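Notebook, March 2025
Absorbency of household paper, second round

Picked this up again after the January runs, which used too many different rolls to be worth much. Down to two papers now, the Barkholm and the Wondum. Eskil Dalen cut the squares last time and I cut them this time, so there may be a difference in edge quality. Mine are cleaner on the long side and worse on the short side, where the perforation runs.

Method as before. Weigh the square dry, lower it flat into the tray, thirty seconds under, lift by one corner, let it drip for sixty, weigh again. Tap water, left standing overnight in the big jug so it comes to room temperature. The jug holds 2,760 ml to the brim and I fill it to the 2,000 line.

First sheets off each roll get thrown out. The outer turns have been handled and squashed in shipping and they read low. I didn't do this in January and should have.
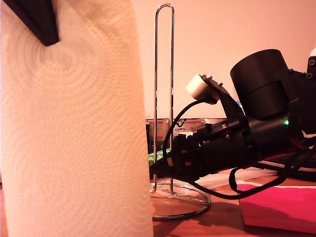
Embossing is the part I keep going back to. A deep pattern holds the plies apart and leaves room for water between them, so thickness under light load should tell us more than sheet weight does. Pressed flat under the steel block for an hour, the Barkholm lost a good part of its uptake. The Wondum hardly changed. I want to repeat that with the block left on overnight before I say anything to Dilwyn Gittins about it.

Barkholm, best square: 169 g of water for the folded stack. Same stack size after pressing: 117 g. The other readings are on the loose sheet taped inside the back cover.

Scale drifted twice. It settles if the window is shut - the draft from the loading door is enough to move the last digit. Zero it between every square, even if it looks fine.

Wet strength not started. The Murakami clamp is too narrow for a full sheet and tears it at the jaw. Dilwyn has a wider pair from the Stonis job and says they're free until the end of the month.

To do:
Pressing test, overnight
Cut strips with the grain and across it, mark them in pencil (pen bleeds)
Ask Eskil which roll his last squares came from
New tray, the old one has a warp and the corners lift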